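Forum > Shop Floor and Lab > Automation at work
Thread: Suturing robot in our training lab, what happens to the techs?

benchrat_30
I prep practice pads at Hemham. We tie knots on pads so students have something to compare with. Now the Lomdale arms are doing some of that tying, and my hours sheet has a new line on it, "arm supervision."

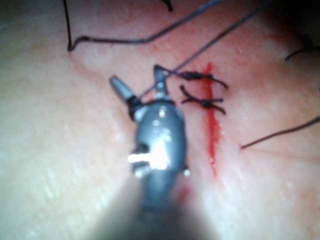
My pay grade is the same so far. What changed is the day. I used to tie and talk with the students, and now I sit at a screen and write notes on every stitch. Anyone else?

mustness_tech
Same at Mustness. I like it better. My hands hurt after a full day of tying and now they don't.

oldgauze
Give it a year. We had 2 people on prep and the second job wasn't filled when she left. Management called it "natural."

benchrat_30
@oldgauze did they say it was the arms?

oldgauze
No. They didn't have to.

mustness_tech
I don't buy that. Someone still has to thread up, clear loose suture and grade the knots. Our list for each pad:

1. Check the knot sits across the cut and look at the tails.
2. Look at where the needle and the spare thread are lying before the next stitch.

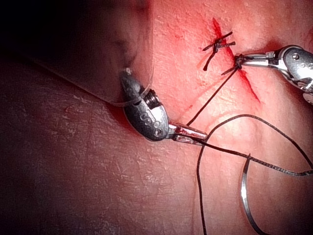
3. Log it, with your initials.

oldgauze
That's three steps for a person who used to have a skill.

benchrat_30
Grading takes skill too, but I do miss tying. I've asked to keep one hand-tying session. Will post when I hear back.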